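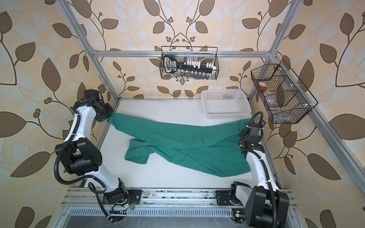

December, notebook 12, started 9:20

Cloth and table notes, continued from the last page.

Teal-green cloth again. Ehab pulled it out of the bin because it creases more than the rest and the creases stay in. I wanted to iron it. Radwa wants it left as it is until we have compared it with the pressed ones, so it stays wrinkled for now. It goes back in the bin loose, with no folding, please.

Measured it flat on the bench by the window before anything else. One side is 13 mm longer than the opposite side. Hatem had it in the list as square. I corrected the list and put a pencil line through his number, so the old one can still be read. Washed once since it came from Florora, cold, hung over the rail in the hall to dry. Item number on the sheet is 3013.

Folding, the way Ayman and I agreed yesterday:

Lay it down long side toward you. Smooth from the middle out with the flat of the hand. Bring the far edge to the near edge, corners first, then run a finger along the fold. Turn and do it again. If a corner is off by more than a finger width, open it all the way and start over. Pulling the top layer straight only moves the problem to the inside.

Did 20 by hand before lunch. The long diagonal crease is what spoils most of them. When I smoothed across it the cloth walked sideways and I ended up with a skewed fold. Smoothing along it was better. Stopped timing after the first few, the watch was slowing me down.

Table: white top has gray specks and smudges near the front edge. Wiped a patch by the corner with the Zaki spray and a paper towel, and part of it came off. The rest looks like it is in the surface. Don't use the scouring pad on it – Hubert tried that on the old top and it went dull. The front rail needs doing too, there are scuffs and bits of debris on it. Brush first, then the small vacuum.

Wallpaper: Radwa asked what the leaf pattern is called, for ordering another roll. It is the beige one with the large brown leaves and the pale blue ones, curling vines, berries. The label went out with the packaging. I think it was from Tandis but could not find the order. Asked Hatem, no answer yet.

To do
– ask Ehab if the second bin is for washed or unwashed
– new paper towels
– hem on the long side, check for loose thread
– Ayman to repeat the folds with a pressed cloth, same bench

Stopped at 4:40. Cloth back in the bin, sheet filled in up to line 20.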